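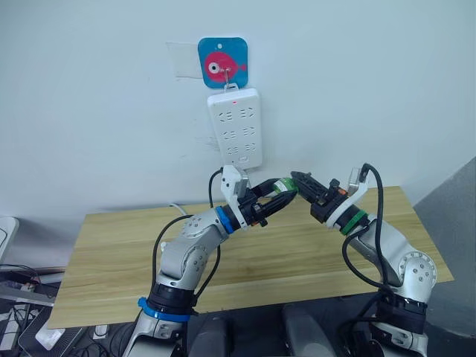
Pink fish on a blue hook, power strip hanging off it.

Right, I've been promising a thread on sticky hooks for months and I am finally doing it. Renters, people with crumbly walls, people who own a drill and are scared of it, come and sit down. I have so much to say about hooks!!

I've rented in Lalville for years, four flats now, and every single tenancy agreement has had the no-nails clause. The current one spells it out: £15 per hole, taken off the deposit. Per hole! My old bathroom alone would have bankrupted me.

So I stick things. Coats, pans, the colander, a bike helmet, a small and very ugly mirror I love. Most of it has stayed up. Some of it came down at 3 a.m. and I'll get to that.

First thing, and I will go on about this: clean the wall. Wipe it with surgical spirit on a bit of kitchen roll, then walk away and let it dry properly. Washing-up liquid leaves a film. So does that nice lemony spray.

Then press. Really press, with the heel of your hand, for a full minute. Put a song on if you get bored. And then (this is the bit I used to skip) hang nothing on it until the next day.

I know. You've bought the hook and you want to use the hook. Leave it alone!

Paint matters more than the hook does. Gloss and tiles are a dream. Matt emulsion is hit and miss, and fresh matt emulsion is hopeless, give it a few weeks. Wallpaper: please don't, you'll take the roses off with it.

My neighbour Hendrik Gumede was a decorator for most of his working life and he has Opinions on landlord paint. He can rub a thumb on a wall and tell you how many coats it's had and whether they were watered down. Mine were watered down. He was so pleased to be right.

His test, which I now do everywhere: press a strip of masking tape on the wall, leave it an hour, pull it off slowly. If there's paint on the back of the tape, the wall won't hold a hook, because the paint isn't holding on to the wall in the first place.

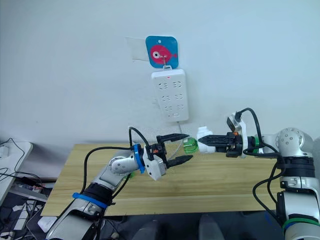 Table up against a plain white wall.

Next up, tables, and specifically the wall above the table, my favourite bit of any home. It's the place where everything you use daily can live if you let it. Scissors, headphones, the tape measure, your keys, the one good pen on a string.

Sit down at the table before you stick anything up. Reach out without leaning. Wherever your hand gets to, put a pencil dot there. I did mine standing up the first time and ended up with a row of hooks I had to get out of the chair for, which is how my headphones came to live on the floor all winter.

Cables! A lead that goes up the wall a bit and then along is so much nicer to live with than one that drops straight down to where your feet are. Small clips, one every hand's width, and leave some slack at the plug end. Never pull it tight round a corner.

And do check the weight on the packet. I keep kitchen scales out for this now and it's become a bit of a hobby. My colander is 300 g. My bike helmet is a fair bit more than I'd guessed. The ugly mirror is 833 g and it's on two big hooks with a third underneath for luck.

The 3 a.m. story, then. Before the scales, the mirror was on one little hook meant for tea towels. It held for six weeks. Then I woke up thinking someone had come through the window. The mirror was fine! The skirting board has a dent in it to this day, and I've put a plant there.

Someone's asked where I get mine. Merkero on the high street for the plain ones, they sell them loose out of a tub by the till so you can buy two instead of twelve. For the daft ones (animals, fruit, a very smug pear) it's Duangkaew, the homeware shop behind the station. Go in September when the new stock lands, it's a joy.

And yes, I do think the daft ones are worth having. You look at a hook every day for years. It may as well be a pear.

Removal, as this is where people lose deposits. If it has a pull tab, pull DOWN along the wall, very slowly, and keep going for longer than feels sensible. Never towards you. I've watched a grown man yank one out and take a piece of ceiling-coloured wall the size of a biscuit with it.
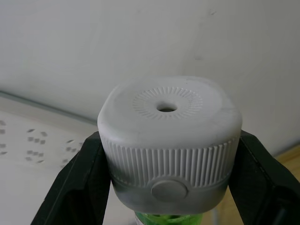 No pull tab? Hairdryer on warm for a minute, then work a length of dental floss down behind the plate in a sawing motion. Takes a while. Very satisfying. Roll off the leftover gum with your thumb, and anything stubborn gets a dab of cooking oil left to sit, then warm soapy water.

If you're left with a pale patch where the hook was, that's often just the rest of the wall being grubbier than you thought. Wash the whole wall. It's a horrible discovery but a very quick fix.

Things I wouldn't hang off a sticky hook: anything glass over a bed, anything over the cooker, anything your gran gave you. Also wet towels in a bathroom with no window. They slide down overnight like they're tired.

For people asking about putty: I like Grullo for posters and postcards, it comes off clean on my walls. Warm it in your hands first. I wouldn't trust it with a frame.
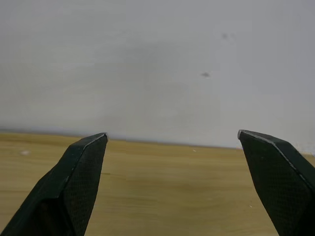
Pale wood, pale wall.

Last few bits. Write the date on the back of the plate in biro before you stick it. I swap the heavy-duty ones every couple of years whether they look tired or not.

Keep one spare hook in the kitchen drawer. You will want it on a bank holiday.

I went through my old receipts for this thread and I've spent £158 on hooks since the first flat. At £15 a hole I reckon I'm still miles ahead, and I've got a pear.

Send me your hooks please. Ugly ones especially. I'll be replying all evening with a cup of tea, and if you've found anything that sticks to woodchip I need to hear from you first.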